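Candy, a cardboard lid and 966 tries

So I said yes to another month of recording at home, and September has pretty much belonged to the grippers. The way it works for me is simple: I hold one in each hand, I do some ordinary tidying job on a table, and every go gets saved as one example. Somewhere down the line a learning system called Elley gets fed the whole pile and tries to pick up the knack of it. I only see my end, which is the table, the snacks and my sore thumbs.

This batch is sorting sweets. Some go in the box lid, some stay on the table, and the split changes every time I start over. I thought I'd whip through it in a couple of evenings (ha!). My first hour got me 19 usable goes, and I was so proud until Saron Adugna looked them over and sent 5 back for being too fast. Too fast! I'd been practicing to get faster.

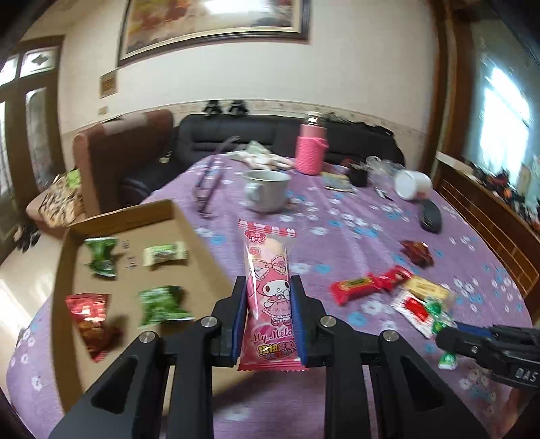 Her advice was to slow down right before the fingers close, and then hold still for a beat before lifting. It feels silly at first, like you're acting in a play about picking up candy, but my next set of 18 all went through, so I'm not arguing. She also told me to leave my fumbles in as long as I fix them in the same go - a dropped wrapper that gets picked up again is still a good example, and I drop a lot of wrappers.

The thing I keep wrestling with is twisted wrappers. Flat packages are easy, you just come in from the sides and squeeze. The twisty ones roll, or I grab the tail end and the candy swings around. I've started going for the fat middle part every time, even if I have to turn my whole wrist to get there.

The goal for the batch is 966 and I'm nowhere near it yet. After that it's folding dish towels, and I already have opinions about dish towels.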